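May
by Faulkner

Back from the hill climb at Cenier. Two runs, 51 seconds on the better one, brakes smelling awful.
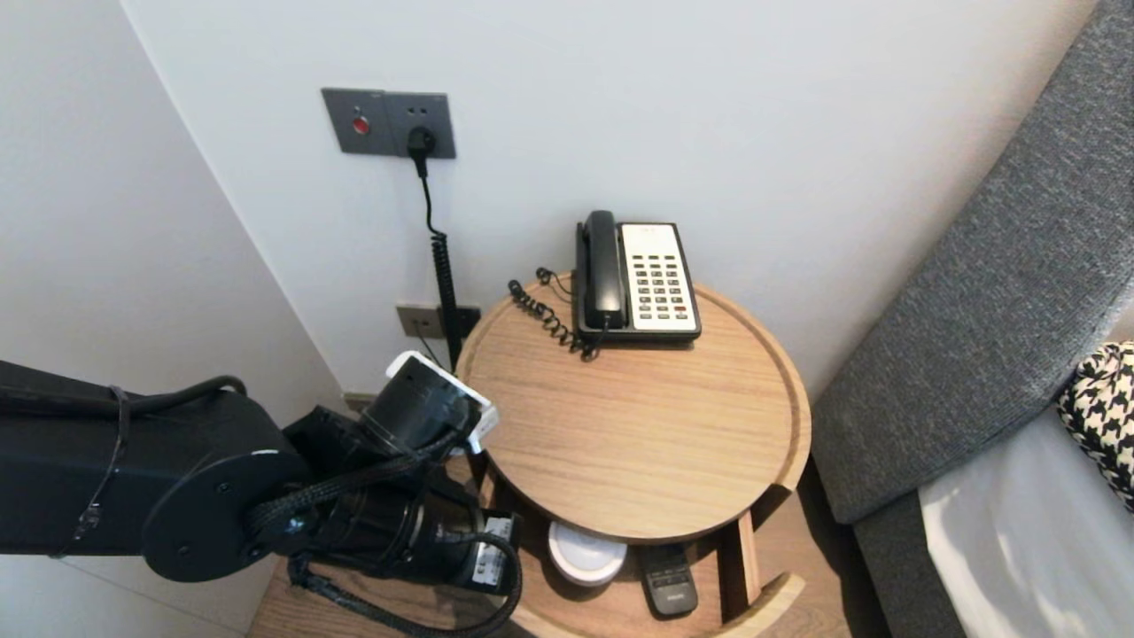
Second gear is the problem. Votura rebuilt the box over winter and it still baulks going down into the hairpin, every time. Going to ring them again, properly, on a phone with a cord like the one on that round side table, so I can slam it down. Nearly 30 entries in our class, way more then last year.
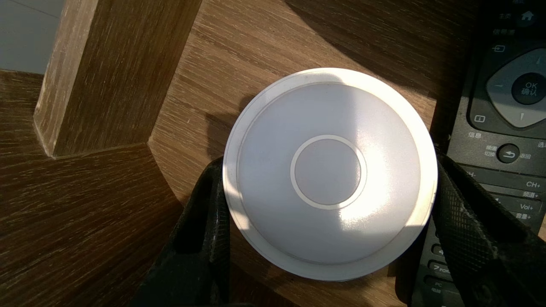 Tires were fine once warm. Went softer on the rear bar for run two, car turned in much better, lost it all on the shift.
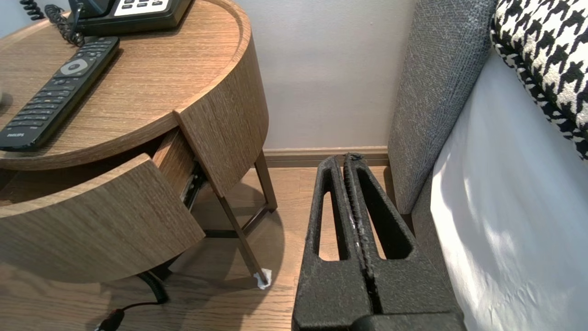 Zurnlow sprint next. New pads, fresh fluid, maybe a diffrent synchro if the parts show up.

2 comments

hairpinhal: check your clutch is clearing fully before you blame the box

oldsaloon: Same trouble on mine. Was the linkage bush.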